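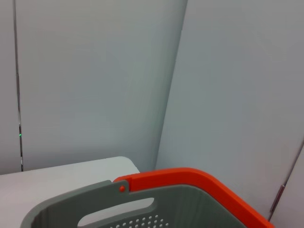
The corner with the panels up, white table pushed in. Bit of the orange basket handle on the right.

Screens round a work table — gaps or no gaps?

brirell_bodger
Evening all. I've finally got round to boxing in the corner of the back room where I sort and pack orders. Pale grey panels, white table with the rounded corners, and the basket stays next to it for whatever I'm picking. I love how calm it looks compared with the old bookcase and the flowery wallpaper!

What's bugging me is the seam. You can see the dark line between the left panel and the big middle one, and it gets a touch thicker lower down. Do I fill it, tape it or leave it be? I've spent 300 quid on the whole corner so far and don't want to ruin it with a tube of something from the bargain bin.

Wekesa Obura
Leave it. Panels that stand at an angle to each other want a bit of room to move. I caulked mine in December and by spring it had pulled away in strings and looked far worse than the gap ever did.

fontes_fan
Disagree with Wekesa, sorry. Decorator's caulk is rubbish for this, I'll give him that, but a foam strip pushed in from behind is fine. Get the pale grey one, not white. White shows up like a sore thumb against grey.

Danuta C
What's the little green light in the gap? I'd want to know what that was before I pushed foam anywhere near it.

brirell_bodger
Good point Danuta, I'll steer clear of that part whatever I do. Foam strip sounds tempting for the rest. Is it a pain to get out again if I hate it?

fontes_fan
Comes out in one pull as long as you don't glue it. Don't glue it!

Gilmar_A
Can I be the grump? I had plain panels on three sides when I was packing from home and I couldn't stand it after a fortnight. Nowhere to pin a list, nowhere to hang the scissors, and everything ended up on the table. I'd sooner have a pegboard and put up with the mess.

brirell_bodger
Ha, the lists were the problem! I had so much pinned up that I kept reading old ones. I pack from one sheet now and it sits on the table with me.

Wekesa Obura
Check the fitting over on the right as well, above the end of the basket handle. If it's a hinge you want that side left free or you'll be cursing every time you need to get round the back.

Gilmar_A
Agree with that bit at least. And move the basket to the left if you're right-handed, you'll knock it with your elbow.

brirell_bodger
I'm left-handed, so it's staying put :) Going to try the foam on the top half of the seam first and see if I can live with it.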